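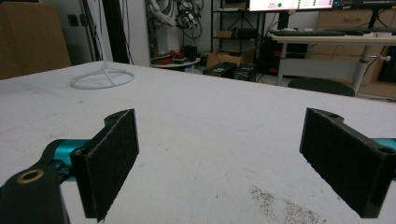

I've had the grip pads off Vito twice this month, and I'm finally happy with how they've gone back on. Vito is our hand-held gripper, the one you carry about and squeeze yourself when you want to show a job to the arm, and he gets far more abuse than the arm ever does. The pads are flat black rectangles with a fine, felty sort of face, and there's a little screw hole near the top edge of each one. That hole is where all my trouble began. If the screw behind it goes even slightly slack, the pad tips, and then you're picking things up with one corner and wondering why everything twists.

Gwilym Foulkes spotted it first. He was trying to lift a biro cap (we use a lot of biro caps, don't ask) and it kept spinning out sideways. I blamed his grip, he blamed my maintenance, and I'm sorry to say he was right. The left pad had a wobble you could feel with a fingernail.

So, off they came. The screws are tiny and they love the floor, so I work over a tea towel now. I clean the old thread stuff out with a cocktail stick, wipe the bracket down with a cloth and let it dry while I have a coffee. Then a very small dab of the removable threadlocker — the blue one, please, I once used the red and had to go begging to Vaughan Partington for his soldering iron — and the screw goes in finger tight. Close the fingers gently on a steel rule so both faces sit square against it, and only then nip the screws up. I used to tighten first and check after. Silly, really, but it took me ages to stop doing it!

The felty faces need their own looking after. They pick up every bit of fluff and grit going, and once grit is in there it scratches whatever you hold. I go over them with a dry toothbrush, always in the same direction, and if that doesn't shift it I press on a bit of masking tape and peel it away. No sprays. Mal-soon Heo tried a kitchen spray last September and the pads went slippery for a week, so we ended up fitting new ones anyway.

While it was all apart I did the blue links too. A wipe, a tiny drop of light oil on each pivot, then I open and close the thing 12 times and wipe off whatever creeps out. Keep the oil well away from the pads, obviously. I put a scrap of cling film round them while I'm at it, which looks ridiculous and works very well.

The counter in our log said 3473 squeezes when I started, and the last pad change was down at 335, so they'd had a decent life. I've written 90 next to the new entry, meaning I want to check the screws again after 90 more, just in case they bed in. Nuno Cardoso thinks that's fussy. Nuno also borrowed my good screwdriver and gave it back with a rounded tip, so I'm not taking notes from Nuno.

Gwilym had another go with the biro caps before we locked up and got a whole row of them into the tray. There's still a faint click when the fingers open right out, which I think is the right-hand pivot. I'll have that apart next, once the new washers turn up.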